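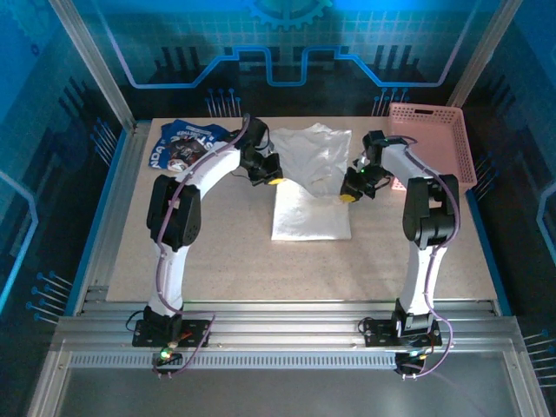 Chapter 5
What Will It Cost, and Who Is Going to Fold?

I bought my first piece of automation the way most people buy a couch. I liked how it looked, I measured the doorway, and I signed. The doorway turned out fine. The power outlet was on the wrong wall, the table I had was the wrong height, and the software renewal showed up in June, right when I'd spent what was left on shelving. So this chapter is going to be slower than I was.

We'll plan one purchase from start to finish: a two-arm folding cell for the laundry at Fleltdale, a shop that washes, folds and bags T-shirts for summer camps and race organizers. Elba Ocampo runs the floor there, and she let me use her worksheets as long as I left her handwriting out of it. You'll meet her numbers again in Chapter 6, when we get to leasing.

Elba started with the shirts, and I want you to start there too. Before she called a single vendor she spent a Tuesday with a clipboard next to the folding tables and wrote down what came across them: 161 shirts in the sample, 64 of them wrinkled up or inside out. That second number did more for her budget than any brochure. A flat shirt is an easy job. A balled-up one has to be picked up, opened out and laid down before anybody can talk about folding, and every one of those moves takes time you're paying for.

Then she got quotes from Sedico, Kocabaş and Rellari. They were impossible to compare! One had the arms and the grippers on separate lines. One rolled everything into a single price, table and enclosure included, and left out training. The last one was cheapest by a mile until you got to page 3, where the installation was. I've put all of them in the back of the chapter so you can suffer through them the way we did.

What I'd like you to watch for, in any quote like this, is the stuff around the arms. There's the frame they bolt to, the table surface, the walls, the cables and whoever has to route them, the spare fingertips, the basket the shirts go in. In Elba's worksheet those small lines came to over a third of the total – and she had penciled in zero for them on her first try. (So did I, back in my couch days.) 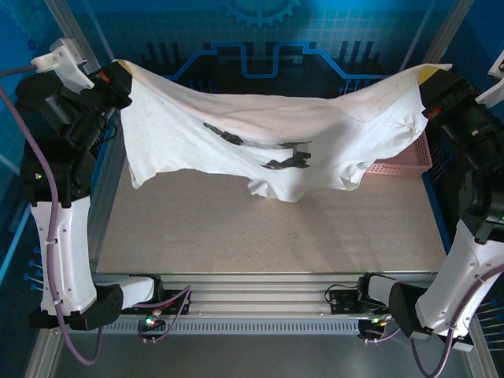 Figure 5.1 A two-arm cell holding a T-shirt by its upper corners, above the table.

When you sit in on a vendor demo, bring your own shirts. Bring the thin ones, the stained ones, the ones with a big print across the front. Time the whole cycle with your own watch, from pickup to finished fold, and write down every time a person has to reach in and help. We'll turn those notes into a cost per shirt in Section 5.2, so keep the page somewhere you can find it.

Before you read on, grab a pencil and guess what your own small lines would add up to. Write the guess in the margin – we'll check it at the end of the chapter.

Contact the publisher | Copyright, all rights reserved | Back to top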